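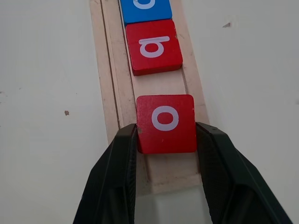

12월 21일

헌법재판소 결정문을 오전에 내려받아 읽었다. 메마르(Memar) 사건이다. 본문만 49쪽이고 별개의견과 반대의견이 뒤에 붙어 있다. 주문은 간단하다. 심판대상조항은 헌법에 합치되지 아니하고, 내년 6월 말을 시한으로 입법자가 개정할 때까지 계속 적용한다.

쟁점은 행정청이 청문을 생략할 수 있는 사유를 시행령에 위임한 부분이었다. 청구인 측은 포괄위임금지원칙 위반을 주위적으로, 적법절차원칙 위반을 예비적으로 주장했다. 법정의견은 앞의 것만 판단하고 뒤의 것은 더 나아가 살필 필요가 없다고 했다. 예상한 구성이지만 아쉽다. 위임의 구체성만 고치면 되니 국회는 시행령 문구를 법률로 옮겨 적는 것으로 끝낼 가능성이 크다. 그러면 같은 조항이 3년 안에 다시 올라온다.

별개의견 2건은 결론에 동의하면서 단순위헌이 원칙이라는 점을 지적한다. 법적 공백의 우려가 구체적으로 논증되지 않았다는 것이다. 이 부분은 설득력이 있다. 법정의견이 공백을 설명한 대목은 한 문단뿐이고, 그마저 이해관계인의 의견서를 거의 그대로 받았다. 계속 적용을 명하려면 위헌 상태를 몇 달 더 견뎌야 하는 당사자의 불이익을 저울 반대쪽에 올려야 하는데 그 서술이 없다.

반대의견은 예측가능성 기준을 느슨하게 본다. 관련 조항을 유기적, 체계적으로 종합하면 대강을 예측할 수 있다는 익숙한 문장이다. 그런데 종합의 대상으로 든 조항 중 하나는 처분 이후에 신설된 것이다. 각주를 두 번 확인했다. 부칙에 소급 규정도 없다. 왜 들었는지 모르겠다.

점심 이후에는 겔레이(Gelley) 건 기록을 다시 폈다. 처분 근거가 같은 조항이고 현재 항소심 계속 중이다. 계속 적용 헌법불합치의 경우 당해 사건에 개선입법이 소급하는지가 문제 된다. 적용중지라면 정리된 법리가 있으나 계속 적용이면 사정이 다르다. 겔레이는 당해 사건도 병행 사건도 아닌 어중간한 위치에 있다. 위헌제청신청을 한 날짜와 각하된 날짜를 대조해 표로 만들었다. 준비서면에는 표를 넣지 않고 본문에 풀어 쓰기로 했다. 재판부가 표를 좋아하지 않는다.

케레케시(Kerekes) 쪽 사안은 구별된다. 거기는 청문을 실제로 열었고 통지 기간만 짧았다. 사무실 메모에 둘을 묶어 둔 것은 내 실수이므로 분리했다. 폴더도 나누었다.

이텍(Iteck) 판례검색은 오늘도 결정문 전문 대신 요지만 떴다. 검색어를 바꾸니 810건이 나왔고, 위임입법 한계로 좁혀도 절반 이상이 조세 사건이었다. 조세 쪽은 요구되는 구체성의 정도가 달라 그대로 인용하기 어렵다. 쓸 만한 것만 따로 저장했다. 나머지는 내일 본다.

언론 보도는 저녁에 훑었다. 대부분 "위헌"으로 제목을 달았다. 계속 적용이라는 말은 기사 끝에 한 줄 있거나 없다. 여당 논평은 재판소가 행정의 현실을 모른다고 했고 야당 논평은 정부의 독주에 제동이 걸렸다고 했다. 둘 다 주문을 끝까지 읽은 글로 보이지 않는다. 내일부터도 행정청은 같은 조항으로 같은 처분을 할 수 있다.

남은 일. 준비서면 2항 수정, 개선입법 소급에 관한 대법원 판결 재확인, 반대의견 각주에 나온 조항의 시행일을 관보 원문으로 확인.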